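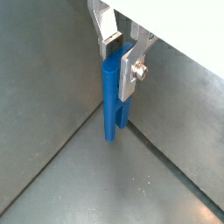 Pelton is looking for two persons to join the small parts bench in our workshop at Flindano. We make and finish small plastic parts for other firms, mostly clips, caps and holders, and each part must be checked by hand and eye before it goes into its bag. A good deal of the work is with pieces like the blue one with the rounded end. If you like small and exact work, and you don't mind to repeat it, please read further.

What you will do

You will take the parts from the trays, remove the remains of moulding with a small knife, and compare them with the master piece. You will look for scratches, bubbles, bent legs and wrong colour. Parts which are good go to packing, in bags of 50. Parts which are not good go in the box for the second look, together with a short note. We ask you to write the note so another person can understand it – "bad" is not enough, please write where and how.

In the afternoon the bench is cleaned and the trays are prepared for the next day. The person who closes the bench also writes the batch list. Last March we checked 2,494 parts for one order only, so you understand that the list must be kept in good state.

One of the two persons will spend more time with the clips of the Edia order. For these clips the gap between the legs is the important thing. It must be the same from the top to the end, and the part must stand on its legs without falling to one side. 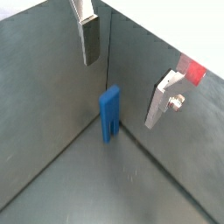 A clip which leans will not close well at the customer, and then it comes back to us with a complaint. We will show you how to use the gauge for this. It takes some days until the fingers know it, and we don't expect speed in the first month.

What we ask from you

Good near sight, with glasses or without. Steady hands. You can sit or stand as you prefer, the benches go up and down. Experience in a workshop, in sewing, in model making or in repair of watches is welcome, but we have also good colleagues who came from a bakery and from a school office. You should read and write simple English, as the batch lists are in English. Spanish is useful for the telephone with our customer in Toledo, but it is not a condition.

Please don't apply if you have an allergy to plastic dust. We have extraction at the benches, but a little dust is always there when you trim.

Hours and pay

The work is part time, 5 hours per day in the morning or in the afternoon. The morning group starts at 7.30 and the afternoon group at 13.00. Please tell us which one you prefer, we try to respect it but cannot promise. The pay is 17 per hour during the trial time, and we speak again about it after three months. Work coat and safety glasses are given by us. Shoes you must bring yourself, closed and with flat sole.

There is a kitchen on the ground floor and a place for bicycles behind the building. The bus stops near the gate, but the last bus goes early in the evening, so the afternoon group should check the timetable before they accept.

How to apply

Write a short letter, one page is enough, and bring it to the office or send it by post to Pelton, Flindano, for the attention of Vangelis Chatzigeorgiou. A photograph is not needed. Please include a telephone number and the hours when we can call you. We invite to a trial morning of two hours, which is paid, and you will trim and check a tray together with one of us. If you have made something small with your own hands, you may bring it – we like to see it.

Applications are open until both places are taken.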